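Lehner Opens Skin and Laser Clinic in Conthorpe

2 min read

CONTHORPE, 28 October 2018 — Lehner, a provider of non-surgical skin treatments, has opened a clinic in Conthorpe. The new location offers laser hair removal, chemical peels and microneedling, and is now taking appointments for new clients.

The clinic is led by Ursina Koller, a licensed nurse practitioner who previously ran the treatment program at Lehner's first office. Every new client meets with her or another member of the clinical staff before a treatment is booked.

"We had 267 people on the waiting list from this side of town," said Koller. "Most of them wanted laser work, and they were driving a long way for it."

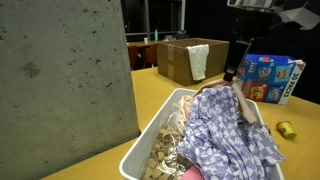
Laser hair removal is done in a series of visits, spaced several weeks apart. Clients are asked to stay out of the sun before each visit and to tell staff about any medication they take. Results vary from person to person, and some clients need a touch-up later on.

Consultations are free through the end of February. The first 500 clients to book a full laser series will also receive one follow-up visit at no charge — the offer applies at the Conthorpe clinic only.

Appointments can be made by phone or at the front desk. Press questions should be sent to Leonie Danzer, communications manager at Lehner.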